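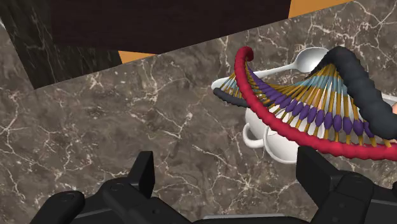 Work and Automation, Unit 7
Handout: Moving fragile teaching models at Pollau
Instructor: Marlene Barros
January 2022

Read this before the discussion section. Bring the task sheet you filled in for Unit 6.

1. The workplace

Pollau stores and lends out teaching models to schools and museums: molecules, organs, rock sections, some kitchen and household pieces used in chemistry lessons. The stock list runs to 277 models. Until last September every item that came back was unpacked, checked, cleaned and shelved by hand. The unpacking bench had two people on each shift.

The company is now bringing in an arm with a two-finger gripper for the lifting and shelving steps. The supplier is Nelach. The grasps are worked out first in simulation, with rendered objects on a rendered countertop, and only then tried on the bench.

2. Why a DNA model is a hard item

A box is easy to pick up. A double helix has two curved backbones and dozens of thin rods between them, and very few places where two flat fingers can close safely. Things also get set down close together. With a model lying over a white pot, the fingers have to reach the one without pushing the other, and part of the pot is hidden from above. A handle or a spoon near the rim adds one more thing to catch on.

Gilmar Lins worked the bench for years before he moved to the simulation side. His rule for new staff was "backbone, never rungs." He picked up the helix with one hand under the lowest curve and the other steadying the top. A single gripper can't copy that, so the team had to find a different grasp.

3. What changed in the jobs

Before: unpack, inspect, clean, shelve, log.
After: unpack, inspect, clean, approve the grasp, log.

Shelving went to the arm. Approving the grasp is new. The worker looks at the planned grip on a screen and accepts it, moves it or refuses it. Vanderleia Lacerda, who took the first shift under the new setup, told us her back hurts less and her eyes hurt more. She also said she handles the models less often and finds small cracks later than she used to – usually at cleaning, where before she would feel them while lifting.

The pay grade did not change at first. Natanael Andrade raised it with the shift lead on the grounds that refusing a grasp is a judgment call with cost attached. It was still under review when we visited.

4. Terms

Task: a single step of work, such as shelving.
Job: the set of tasks one person is paid for.
Residual task: what is left for people after a machine takes part of the job.
Tacit knowledge: what a worker knows by doing and has not written down. Gilmar's rule was tacit until someone asked him for it.

5. For discussion

Who should be answerable when an approved grasp breaks a model?
Which of the five old tasks carried information into the others?
Should bench workers be paid for time spent explaining their methods to the simulation team?

Reading for Unit 8: Cadwaladr, chapter 2, on the Mukley warehouse.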